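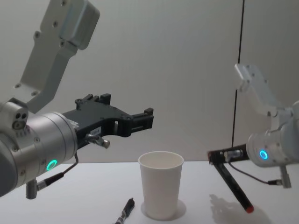 The top on unit 3 has had pale rings on it since we moved into the Rennie Street room, and they are the reason this ticket was opened. It is a plain white top from Molel, matte finish, and it marks from hot drinks in paper cups and from dry-erase and permanent ink. A white paper cup stood straight on the surface is the usual way it starts. Add a black marker lying next to it and you have both halves of the problem on one table. The other tables in the room have the older glossy top and don't do this.

Ticket 731
Subject: Ring marks and ink stains on white tabletop
Status: Closed
Product: Molel matte white top, 200 cm

Reported
Rings the size of a cup base, slightly yellow, mostly in the middle of the table. Two ink lines near the front edge, one short and one as long as a finger. Wiping with a wet cloth does nothing to either. The rings are easier to see in the morning when the light comes in low.

Tried first
Warm water and dish soap, left on for a few minutes, wiped and dried. The newest ring went. The older ones stayed.

White vinegar, half and half with water. No change, and the room smelled of it until lunch.

Famer surface spray, the blue one, which was already in the closet. It took off some general gray that we hadn't noticed was there – so now there was a clean patch with a ring in the middle of it. Did the rest of the top to match.

Reply from supplier
Waririne sold us the tables and answered on Tuesday. They say the matte coating has a fine texture and coffee sits down in it. They advise against melamine sponges because those polish the texture flat and leave a shiny spot. They suggested a paste of baking soda and water, rubbed lightly with a soft cloth in small circles and left for 12 minutes before rinsing. For ink they suggested rubbing alcohol on a cotton pad, tested somewhere out of sight.

Tried second
Baking soda paste on the rings. After one round they were fainter. After the second round nearly all of them were gone, apart from one that you can find only if you know where to look. No shiny spots.

Rubbing alcohol on the underside of the overhang first. No dulling, so went ahead on the ink. The short line came off right away. The long one smeared to begin with and needed three clean pads. Change the pad as soon as it turns gray or you just move the ink around.

Still open at that point
A faint shadow where the long line was. Left it overnight and did it again with alcohol, then soap and water. Can't see it now.

What we do from here
Cups go on a coaster or a folded paper towel, including cold ones. Markers get capped before they are put down. Wipe the top with soapy water at the end of the day and dry it. Alcohol and cotton pads are in the closet next to the Famer spray, second shelf.

Waririne also offered a clear desk mat for the full width of the top. Not ordered. If the rings come back by November, reopen this ticket and we'll look at the mat again.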